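Escuela > Trabajos de alumnado > Proyectos finales

Inicio Departamentos Biblioteca Proyectos Contacto

Manipulación asistida y puesto de trabajo: estudio del área de preparación de Trindeston 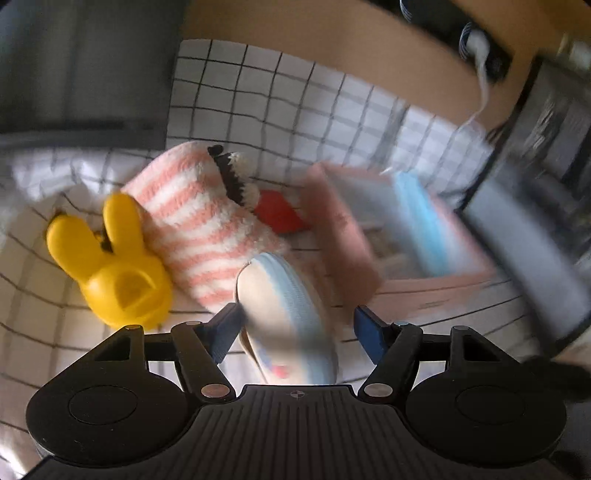

Organización industrial

Autor: Zlatko Nikolovski
Tutor: Stavros Grgić

1. Objeto del trabajo

El presente informe analiza los efectos de la introducción de pinzas de mano en el área de clasificación de artículos pequeños del almacén de Trindeston, perteneciente a la empresa Rumulow. Se estudian la organización de las tareas, la formación exigida y la valoración del personal. Quedan fuera del alcance los costes de adquisición.

2. Situación de partida

La clasificación se realizaba íntegramente a mano en tres mesas. Los artículos de consumo llegan mezclados y difieren mucho en forma y tacto: estuches blandos con cremallera, tejidos de pelo, piezas rígidas de superficie brillante, cajas abiertas. Los intentos anteriores de mecanizar la tarea en el centro de Sastthorpe se habían limitado a cajas cerradas de tamaño uniforme.

3. Método

Se observaron 40 turnos y se registraron 1319 operaciones de agarre. Se entrevistó además a la plantilla del área y a la responsable de turno. El registro distingue entre artículos blandos y rígidos, y anota si el operario tuvo que repetir el agarre.

4. Resultados

Los artículos blandos concentraron la mayor parte de las repeticiones. En un estuche de tela, la posición de las dos almohadillas respecto a la cremallera condiciona la sujeción, y los operarios con más experiencia corrigen el ángulo antes de cerrar la pinza. Este conocimiento no figuraba en ningún procedimiento escrito.

El personal señaló una menor variedad de movimientos y una mayor atención visual sostenida. Varios entrevistados solicitaron rotar de puesto a mitad de turno. La categoría profesional no se ha modificado, aunque las tareas incluyen ahora la revisión de los registros y la limpieza de las almohadillas.

5. Propuestas

Se propone incorporar la rotación al cuadrante, redactar una guía de agarre con participación de los operarios y reconocer como tiempo de trabajo la revisión de registros. La aplicación Shehu, empleada para las incidencias, debería admitir comentarios libres del personal.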